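Cleaning Cloths, Rags and Towels: How to Sort Them, Wash Them and Make Them Last

Home Care > Laundry > Cloths and Rags

Most houses have too many cleaning cloths and not enough clean ones. They pile up under the sink, the good ones get used on the oven, and the greasy ones end up on the glasses. A simple sorting system fixes most of it.

Sort by job first

Keep three groups and don't let them mix. Kitchen cloths are for counters, the table and dishes. House cloths are for dusting, windows, sills and baseboards. Rags are for floors, shoes, the grill, the garage and anything oily. A cloth can move down the list as it gets old, but it never moves back up.

Color is the easiest way to tell them apart. Pick one color for each group and stick to it when you buy more. If you already own a drawer of mixed colors, cut a small notch in one corner of every house cloth and snip a whole corner off every rag. You can feel the difference without looking. 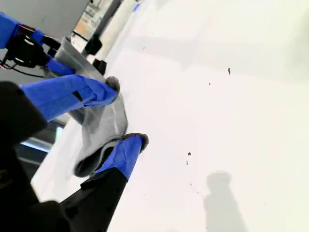 A gray cloth on a white tabletop.

Which fabric for which job

Cotton terry soaks up the most and can take hot water. It leaves lint, so keep it away from mirrors. Flat-weave cotton, such as an old flour sack towel, dries glasses well and gets better with age. New ones often push water around until they have been through the wash 3 times.

Microfiber picks up dust and grease with very little cleaner. Use it barely damp. It scratches if grit gets caught in it, so shake it out before you wipe a stove top or anything glossy.

Old T-shirts make good rags. Cut off the seams, the collar and any thick printing, then cut the rest into squares the size of a dinner plate. Flannel sheets are even better and one twin sheet will keep a household going for a long time. Skip polyester dress shirts - they smear and hold almost no water.

Fold before you wipe

Fold the cloth in half and in half again. That gives you a pad with eight clean faces, counting the inside ones. Wipe with one, turn to the next, and refold when the outside is dirty. A bunched-up cloth gets dirty all over in a minute and then only moves the dirt around.

Wipe in overlapping rows from the far side toward you. On a large surface, finish each row before starting the next.

Washing

Rinse kitchen cloths in hot water as soon as you are done and wring them hard. Hang them flat over a rail or the oven handle. A wet cloth left in a ball will smell by the next morning.

Wash cotton cloths in hot water with ordinary detergent and no softener. Softener coats the fibers and they stop absorbing. If your towels already feel slick, run them once with a cup of white vinegar and no detergent, then once more as usual.

Wash microfiber by itself in warm water. Cotton lint sticks to it and is nearly impossible to get out. Dry it on low or on a line.

Do not put vinegar and bleach in the same load, or in the same bucket.

Rags used with linseed oil, wood stain or oil-based finish are a separate case. They can heat up and catch fire by themselves. Lay them out flat outdoors, one layer thick, until they are stiff and dry, then follow your local rules for disposal. Never pile them up and never put them in the dryer.

Scuffs and smudges on white surfaces 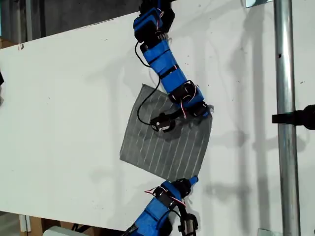
By the Prelov Home Desk
Updated June

White boards, painted shelves and laminate tops all show marks sooner than anything else in the house. Start with the mildest thing that might work. A damp cloth and a drop of dish soap takes off most finger marks and gray smudges. Rinse with a second cloth, because soap film attracts more dirt.

For scuffs that stay put, mix baking soda and water to a thin paste and rub lightly with a fingertip inside a soft rag. Try it on a hidden spot first. On glossy paint it can leave a dull patch.

Melamine sponges work on scuffs too, but they are a very fine abrasive. Use them wet, press lightly and stop once the mark is gone. If you do sand something back to repaint it, 3000 grit is for polishing a finish and will not prepare a surface for paint. Use a much coarser paper for that.

Small dark specks may be dirt, mildew or chips in the coating. Run a fingernail over one. If it catches, it is likely a chip and no amount of wiping will help. 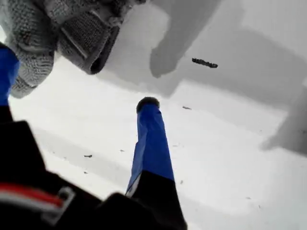
Dry the surface when you are finished, even if it looks dry already. Water sitting along an edge or a screw hole gets into the board underneath and makes it swell. Go around the edges last with a fresh cloth.

Storing

Roll cloths instead of stacking them and stand the rolls upright in a shoebox. You can pull one out without the rest coming along. Rags can go in an old pillowcase hung on a hook in the garage or basement.

Throw a rag out when it sheds threads, feels stiff after washing or has been used on paint stripper.

More in Laundry: Getting candle wax out of a tablecloth | Line drying in winter | Why towels go stiff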